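Uncapping a marker with two arms – where should the demonstration start and stop?

Posted by Amancay Mansilla
10 September 2020
Tags: teleoperation, two arms, small objects

We're recording demonstrations by remote control on a two-arm setup. The task is a marker with a yellow cap, handled with both grippers. I drive both arms with a pair of hand controllers and the recorder saves the joint positions and the camera views.

We have 284 recordings since June. When I play them back, the large motions look fine. The part where the two grippers come together is different every time. In one run I close the left gripper first, in the next I wait, in the next I back off and try again. The policy we trained from them brings the arms to the middle of the table and then hovers there.
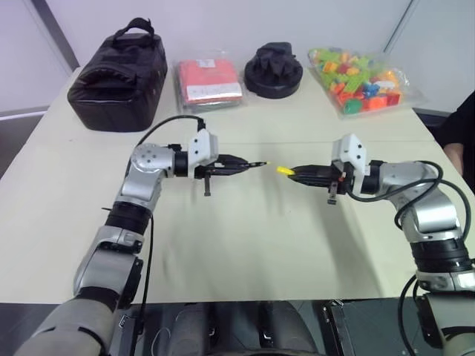
Hipólito Valdebenito asked under the post whether the pauses were still in the recordings or had been trimmed out before training. They are still in. Some last longer than the rest of the run. I use the Garnlow recorder and it has no trim option that I can find.

Two things I'd like to know. Should I cut the pauses, or record everything again? And does it matter that I don't hold the pen the same way each time?

Pilar Aravena

Cut the pauses first and train again before you record anything new. It's an afternoon of work. If the arms stand still for 10 seconds in the data, the policy learns that standing still near the middle is a normal thing to do, and it has no way of knowing when to stop doing it. Keep the short stops where a gripper is closing – those are part of the task. Garnlow does let you set start and end marks, but you have to export the run first and open it again.

As for the retries, I would sort them into a separate folder. A clean retry, where you back off and come in again without hesitating, can be useful later. A messy one isn't. 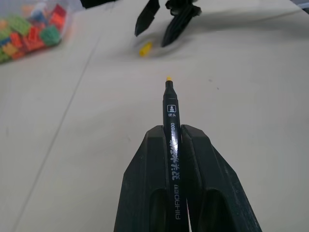 On how you hold the pen, yes, it matters a lot. We had the same trouble at Skulell with thin parts. Pick one grip and stay with it for the whole set, and decide beforehand which arm holds the body and which one handles the cap. Look at the wrist view while you do it. With the barrel lengthwise between the fingers and the yellow tip pointing away from you, it is easy to check that the pen is straight before you bring the other gripper in. If it's crooked, stop the run and start over.

Gervasio Rivadeneira

I agree with Pilar about the trimming. I would add that the operator needs practice that isn't recorded. I do 3 runs with the recorder off every morning, and again after lunch. Slow both arms down for the last stretch, too. Most controllers have a scale setting, and at half scale your hands shake less.

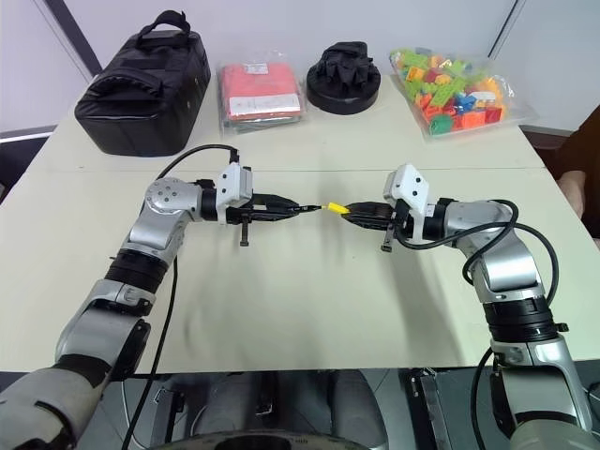 Put the scale back to normal once the grippers have separated, or the end of the run gets very long. And do this the same way in every run, otherwise you have the same problem again with speed.

Patricio Rivadeneira

Have you tried a different marker? A fatter one is easier to hold.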